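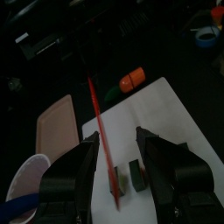
Robot club: blocks, a carrot and the Gorno question

The gripper group has reached the stage of the year when everyone talks about millimetres at lunch. Two small green blocks on a white sheet have had most of our attention this month, with the toy carrot waiting its turn further up the table. Last year's members will remember the carrot. It has not got any easier to pick up.

For those who joined after February, the task goes like this. The arm has to find a block, close on it, lift it and put it down in the tray without taking anything else along for the ride. Every attempt is written in the log, including the ones people would sooner forget. We are now at 297 attempts. Yee-man Cheng, who keeps the log, has banned the phrase "nearly had it" from the results column – there is a separate column for feelings, and it is filling up nicely.

The big argument remains Gorno against Okanow. Gorno is the older control program, slow and rather polite, and it stops to think before every grasp. Okanow is the one the second-years wrote over the winter. It's a good deal quicker and approaches a block like someone late for a train. Both will be run on the same table layout before we choose one for the Etton Cup, and no, you may not move the blocks to help your side.

A few bits of business. The spare finger screws are in the drawer marked Oshima, which has held nothing to do with Oshima for as long as anyone can remember. Please put the small screwdriver back there too. If you change the wrist camera settings, write down what they were first. A person who shall remain nameless did not, and we lost an afternoon to it.

Entry forms for the Cup are due back by May 24, 2023. The fee is 27 pounds per team and the club is paying half. New members can still join a team, with no coding needed, though you should be able to watch a block fall over many times and stay cheerful.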